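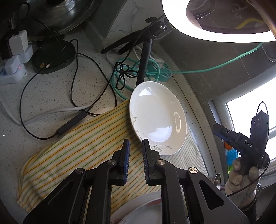 Altes Geschirr vom Flohmarkt – behalten oder alles einheitlich?

mokkatante
06.08.2023
Hallo in die Runde, ich ziehe im Oktober um und stehe vor der großen Frage: Nehme ich mein zusammengewürfeltes Geschirr mit oder kaufe ich endlich mal ein komplettes Service? Im Laufe der Jahre ist da so viel zusammengekommen, dass ich in der neuen Küche mit ihren 2 Oberschränken garantiert nicht alles unterbringe. Meine Schwester schwärmt von der Serie Condora, ganz schlicht in Weiß, und man kann wohl einzeln nachkaufen. Ich finde das ja ein bisschen langweilig, aber beim Gedanken ans Einpacken werde ich schwach. Wie macht ihr das?

kellerassel78
Behalten! Ich hatte mal ein komplettes Service für 8 Personen, alles passend, und nach zwei Jahren gab es die Serie nicht mehr. Seitdem kaufe ich nur noch bunt durcheinander, da fällt es keinem auf, wenn was kaputtgeht. Bei uns am Tisch haben die Kinder inzwischen ihre Lieblingsteller und streiten sich drum, das gehört dazu :-)

huflattich
Sehe ich anders. Bunt gemischt sieht auf Fotos super aus, im Schrank ist es eine Katastrophe. Verschiedene Durchmesser, verschiedene Höhen, nichts stapelt sich ordentlich. Ich habe vor dem letzten Umzug radikal aussortiert und bin auf Huvis umgestiegen. Kein einziger Tag Reue.

kellerassel78
Na ja, das mit dem Stapeln kommt doch drauf an, was man kauft. Große zu großen, kleine zu kleinen, fertig. Ich hab auch nur eine kleine Küche und lebe noch.

mokkatante
Streitet euch nicht, ich bin ja selber hin und her gerissen! Am meisten hänge ich an den Tellern mit Blättern und Blümchen. Die sind alle irgendwie verwandt, ohne wirklich zusammenzugehören – genau das mag ich daran.
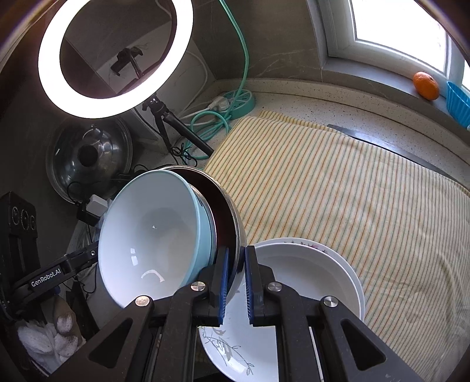

Blätterteller, Blümchenteller, die türkise Schüssel und eine Pfanne

tintenfleck
Oh nein, die Schüssel bitte nicht weggeben!! Die würde ich dir sofort abnehmen. Und die Teller mit den grauen Zweigen passen doch wunderbar zu schlichtem Weiß. Nimm deine liebsten Muster mit und kauf ein paar einfache dazu, dann hast du beides.

huflattich
Mit dem Kompromiss könnte ich sogar leben. Aber dann vorher messen, bitte. Und in den Umzugskarton die Teller hochkant, nie flach übereinander. Ich habe bei Skerix einen Karton mit Einsätzen bestellt, der hat einige 2 oder 3 Umzüge im Freundeskreis mitgemacht.

kellerassel78
Hochkant unterschreibe ich. Kartons mit Einsätzen finde ich rausgeworfenes Geld, Geschirrtücher und alte Pullover tun es genauso.

mokkatante
Danke euch! Ich mach es wie tintenfleck sagt und sortiere am Wochenende mal vor. Die Schüssel bleibt aber bei mir, sorry ;-)

tintenfleck
Schade, einen Versuch war es wert. Zeig mal, wenn alles eingeräumt ist!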